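Sorting small parts into a compartment box goes faster when the layout is decided before anything is put in. The method below is the one used for the Sistum spares at Jadthorpe, and it works equally well for beads, screws, fuses or sewing notions.

## What you need

- A plastic organizer with fixed or removable dividers and a lid that closes down onto the walls
- A flat, matte board with a raised border
- A shallow tray for the unsorted parts
- Narrow label tape and a fine marker
- A soft brush

Clear or lightly tinted plastic is preferable, as the contents can be checked with the lid shut. A board with a border stops round parts from rolling to the floor. Pale gray is a good surface color: brass, black oxide and most plastics all show up against it.

## Prepare the box

1. Remove every part and brush out the compartments. Dust collects in the corners, where the dividers meet the walls.
2. Check each divider. If it lifts with light finger pressure, reseat it. A gap of 2 mm at the bottom is enough for a small washer to pass through.
3. Close the lid and tip the box on end with a few of your smallest parts in one cell. If they migrate, that box is suitable only for larger items.

## Plan the layout

Draw the grid on paper first and write one part type in each cell. Put the types you use most in the row nearest to you. Leave at least one cell free per row – new sizes always turn up.

Do not sort strictly by size if two neighboring sizes are hard to tell apart. M2 and M2.5 screws belong on opposite sides of the box. Mireille Lemaire's original plan for the Garketti kit had 16 types in ascending order, and the mix-ups were all between adjacent cells.

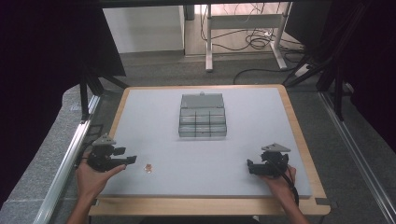 Set the box toward the back of the board with the long side pointing away from you. The space in front is the working area. Parts go there one at a time, or in a small group of the same type, and move from there into their cell. Keep the tray of unsorted parts off the board.

## Fill the cells

1. Start with the largest parts. They thin out the tray quickly.
2. Lift each part clear of the dividers and lower it into the cell. Dropping from a height causes bounces into the next compartment.
3. Stop at two-thirds full. Overfilled cells hold the lid up and let flat parts slide across.
4. Anything you can't identify goes into a separate dish. Deal with it at the end.

A mixed lot of some 400 pieces in 11 types takes one person most of an afternoon. Lots larger than that should be split over two sessions.

## Label and store

Label the outer wall, not the lid, if you own several boxes of the same model – lids get swapped. Store flat. When a cell runs low, note the type on the paper grid and keep the grid with the box.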